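4.2 Shelving the thick books

I came into this part of the study thinking the big hardbacks would be the easy ones. They stand up by themselves, right? But in the Dikden reading room people kept putting them back last - after the paperbacks, after the magazines, after a chat by the window. Of the 109 returns I logged there, the heavy ones waited longest, and I started to suspect the shelf was part of the story. 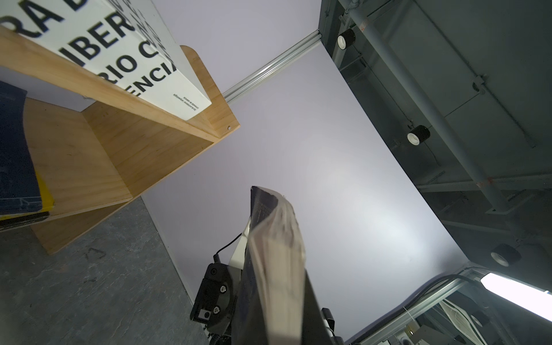 Figure 3. A thick, dark-covered book and a light wooden shelf.

One reader told me she'd happily put a fat book away if she knew it wouldn't tip over the minute she let go, and that at Iyamu she just lays them flat. I love that answer! It fits my October notes too, where seven readers brought up tipping before I'd even asked about it.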